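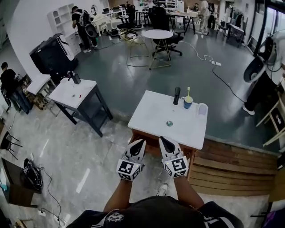 Unit 4: Small Surfaces and Personal Items. Students should read the section on grouping by use before the practical session. Articles used together for washing are kept together, and each is returned to the same position after use. A blue cup holding a toothbrush, as on the small white table, is an acceptable way of storing a brush upright. The clear plastic cup near it should be assigned its own place, away from the table's edge.

Written work for this unit is limited to 700 words and should be submitted to Cadi Dafis by October 15, 2026. It carries 50 marks.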